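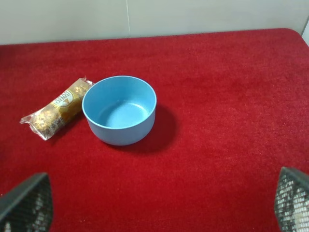
torquil_p
I would not glue the cloth on the whole table, Aivar. Red fuzzy cloth takes every crumb, and then you can't wash it. I did it in October and I regret it.

Aivar Koppel
Thank you, but I like how it holds things. On the bare top my bowls were sliding each time somebody touched the table. For crumbs I use a stiff brush, two minutes and finished.

livon104
A blue bowl on red is nice to look at. Is it for keys or for food?

Aivar Koppel
For small things only. We eat in the kitchen. I also keep my little bird on this cloth.

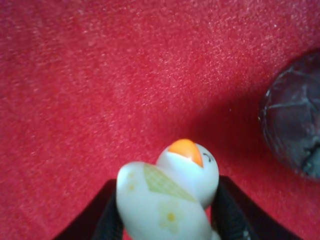 The white bird with green patch and orange beak.

merivbridge_mum
Oh, the closed eye! He looks so pleased with himself. Is he from the Drista shop?

Aivar Koppel
No, from a flea market in Torvik. I paid 2 euros.

torquil_p
The bird is lovely, I still don't agree about the cloth. Buy a loose cover, please. When it gets dirty you put it in the machine.

livon104
Loose covers wrinkle and then the bowl stands crooked. I am with Aivar. Which glue did you take?

Aivar Koppel
Spray glue, a thin layer, and I pressed from the middle to the sides. At the round corners you must cut slowly. I will write the name of it when I find the can.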